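Grey (colour)

Grey, in American spelling gray, is a colour between black and white. It is called a neutral or achromatic colour, which means that it has no hue of its own.
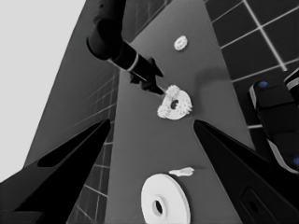
The word comes from Old English grǣg and is related to the Dutch grauw and the German grau. Both spellings were in use in Britain for a long time, and the form with e became the usual one there only in the twentieth century.

In painting

Painters made grey by mixing black and white, or by mixing two opposite colours, for example orange and blue. The second method gives a grey which is a little warm or a little cold. A painting made only in greys is called a grisaille. Such works were often placed on the outer wings of altarpieces, where they imitated stone sculpture.

In dyeing and clothing

Undyed wool of mixed fleece is naturally grey, and for this reason the colour was for centuries the dress of poor people and of some religious orders. In the nineteenth century it became fashionable for men's suits.

The mill town of Jerkton was known for its grey cloth. The Bellier works there employed 300 people at its largest and kept a pattern book with 47 named greys, of which only 2 were made without any black dye. The names include Dove, Slate, Old Rope and October. The writer Adebayo Jibrin, who studied the pattern book, has remarked that the difference between neighbouring samples is very hard to see under lamp light, and that the buyers probably chose by the name. The works produced roughly 3000 bolts in its best year. After it closed, the pattern book was given to the town museum, where it can be seen on request.

In language

Grey is connected with age, because of grey hair, and with dull weather. A "grey area" is a matter where the rules are not clear. "Grey matter" is the darker tissue of the brain and, in everyday speech, intelligence.

See also

Achromatic colours
Charcoal
Grisaille
Silver (colour)

This page was last edited on Jan 22, 2023.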